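Chapter 6
Receiving and Putaway

Learning Objectives

After completing this chapter, students should be able to:
Explain the purpose of an advance ship notice.
Compare a full count with a sample count at the dock.
Choose a suitable storage location for a received item.
Record an overage, shortage, or damage claim correctly.

6.1 Where Inventory Accuracy Begins

A warehouse can ship only what its records say it holds. When a receiving clerk enters the wrong quantity on a Tuesday morning, the mistake may stay hidden until a customer order comes up short weeks later. By then the carrier has been paid, the claim period may have closed, and the paperwork is harder to trace. For these reasons, most distribution companies treat receiving as a control point and assign experienced staff to it. 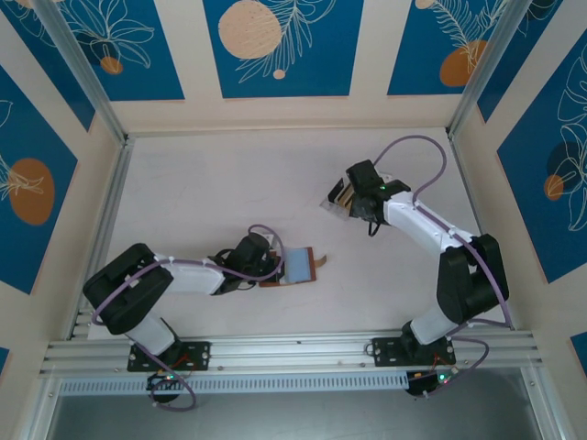
Figure 6.1 Two robotic arms mounted side by side on an aluminum rail.

Receiving starts before the truck arrives. The supplier sends an advance ship notice listing each purchase order, item number, and carton quantity. The receiving office compares the notice with its open orders and assigns a dock door and an unloading time. Freight that arrives without a notice is held in a separate lane until a supervisor approves it.

Case 6.1: Kwofie Distribution

Kwofie operates a regional warehouse in Dulholm with 14 dock doors. In August, the company reviewed 3,769 inbound cartons from its supplier Lomema and found 47 that did not match the notice. Dzifa Opoku, the inbound manager, traced most of the errors to mixed cartons carrying a single label. Lomema agreed to label each inner pack, and Kwofie began opening every mixed carton at the dock. 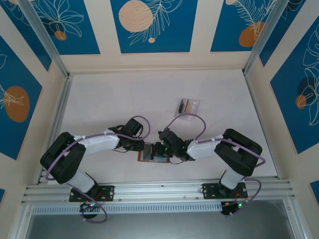 Figure 6.2 Two robot arms meeting over a flat tray with a brown rim.

6.2 From Dock to Storage

Putaway is the movement of accepted goods to a storage location. Under a fixed system, each item has one assigned place. Under a random system, software such as Verudix directs the worker to any open location of the right size. Fixed storage is easier to learn, but it leaves space idle when stock is low. Random storage uses space well and depends fully on accurate scanning.

Many warehouses combine the 2 systems. Fast-moving items are kept in fixed locations near the packing area, and reserve stock is placed at random on the upper levels. Section 6.3 explains how to calculate the number of fixed locations a product line requires.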